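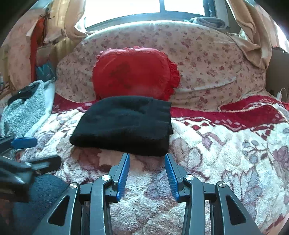
*The bed by the window in the back bedroom, with a folded black garment in front of the red pillow.*

**Omthorpe open house, June 20, 2018**

I went with Jeanine Baert, who had signed us both up in April. The open house is run by the Prestillow bedding shop, and it takes place in a normal two-story house on a side street instead of at the store. You walk through the rooms, look at made-up beds, and ask questions. Admission was free. Parking was on the street and filled up early, so we left the car by the church and walked back.

Joana Meireles met us at the door and gave us a sheet with a floor plan. The house has 6 rooms open to visitors. Downstairs is mostly sheets and table linen, which I went through quickly. The coffee was down there too, and it was weak.

Upstairs was better. The front bedroom had been done in plain white cotton and had a line of people waiting to ask Rodrigo Meireles about thread counts. He told one woman that he sleeps on 300 and sees no point in going higher. The listed price for the full set in that room was $649, with the duvet. Jeanine wrote it down but I don't think she will buy it.

The back bedroom is called Avo on the floor plan. Joana said it is furnished the way her grandmother kept hers, and I spent most of the visit in it. The bed has a plush blanket, cream with large flowers and leaves in purple, gray and burgundy. A red pillow with a ruffled edge sits at the back against pale fabric printed with small flowers. The colors should not go together as well as they do. I have a blanket of the same general kind at home from my mother-in-law, and it has been in a closet for years.

Margarida Carrilho gave a short talk in there on folding and storing clothes. Her main points, from my notes:

- Fold dark clothes with the outside facing in. Lint shows less when you open them up.
- Smooth each layer with the flat of your hand before the next fold.
- Make the bundle the width of the shelf it is going on, even if that means an odd fold.
- Never store anything under a heavy plush blanket. The pile leaves marks.

She took questions afterward. A man named Ashraf Hegazy asked how to wash plush without matting it. Her answer was cold water, very little detergent, and no dryer. He said his dryer had already ruined 2 of them.
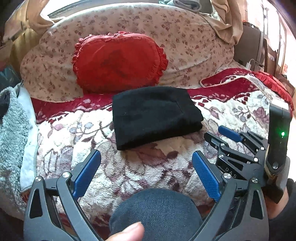 *Avo room: folded black cloth on the plush blanket, with the red floral band running across the bed.*

The red band is the part I would copy. It has a white and red floral motif, and it breaks up all that cream. Joana did not know if blankets with a band like it can still be ordered. She suggested trying Katsaros, the import store near the bus station, and asking for the ones kept in the back.

We skipped the attic because of the stairs. The whole visit took an hour and a half, including the talk. The upstairs hall gets crowded and warm by noon, so go in the morning. Bring cash if you want anything from the remnant table, as the card reader was down when we left.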